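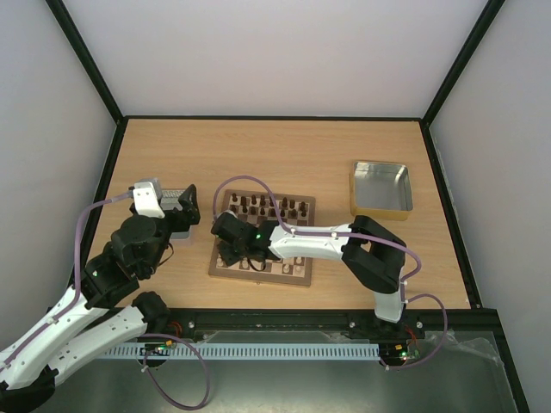
Folding chess set with the dark pieces at the far side of the board, Drostcombe.

About Rudoda

Rudoda supplies, repairs and stores wooden chess sets for schools, libraries and clubs. The business works from one unit in Drostcombe, where sets are received, checked, repaired and sent out again. A smaller store at Memstead holds spare boards and boxed pieces.

The company was set up by Iolanda Holanda and Wiremu Hoani, who had both run school chess clubs and had both ended up with cupboards full of incomplete sets. Most of the early work was matching: taking several broken sets of the same pattern and making one good set out of them. This is still a large part of what we do. We now keep 400 sets in circulation, all of them wooden.

What we supply

The standard school set is a folding board with a clasp on the outer edge and a brown border around the squares. The pieces are stored inside when the board is closed. We chose this type because a club can stack it on a shelf without a separate box, and because a missing piece is usually noticed when the board is packed away.

Boards are supplied in two sizes. The larger is meant for club tables and the smaller for classroom desks. Pieces are matched to the square so that a full back row can stand side by side without the bases touching. Where a customer already owns boards, we ask for the width of one square, measured in the middle of the board, before quoting for pieces.

We do not supply plastic sets, clocks or roll-up mats. Customers who need these are welcome to ask Loan Chu for the names of other suppliers.

How a set is checked

Every set that comes back is opened on a clear tabletop and laid out in the starting position. A gap in a row is easier to see than a short count in a bag. The dark pieces are set out first, back row and then pawns, followed by the light pieces. The person checking then looks at:

Board: hinge, clasp, border, and whether both halves lie flat when open.
Squares: scratches, lifting, and marks from drinks.
Pieces: chips, loose felts, cracked collars, and colour match within each side.
Kings: the cross on top, which is the part most often broken.

A set that passes is packed and labelled with the date. A set that fails goes to the repair bench with a paper slip giving the fault. Slips are kept for 3 years, so that a customer can ask what was done to a particular board.

Repairs

Khoa Trình runs the repair bench. Clasps and hinges are replaced with the same pattern where we have it – older boards sometimes need the screw holes filled and drilled again. Felts are cut by hand. Broken crosses and chipped knights are replaced from spares if the colour is close enough, and if it is not, the pair is replaced together so that the two pieces match each other.

Normal turnaround is 13 working days from the date we receive the set. Orders received in December take longer, as many schools send their sets in at the end of term.

We do not refinish boards. Sanding takes the surface below the border on most folding types and the halves then close badly. A worn board that still lies flat is returned with a note saying so.

People

Iolanda Holanda – orders and accounts
Wiremu Hoani – stock, Drostcombe and Memstead
Khoa Trình – repairs
Loan Chu – schools and libraries
Trinh Võ – checking and packing

Sending sets to us

Please close the clasp and put a band around the board before posting. Loose pieces should go in a cloth or paper bag inside the parcel. Include the name of the school or club and a contact number. Sets without a name are put on the shelf by the door until someone asks for them.

Visits to the Drostcombe unit are by appointment. The Memstead store is not open to callers.

Page last checked 6/26/25.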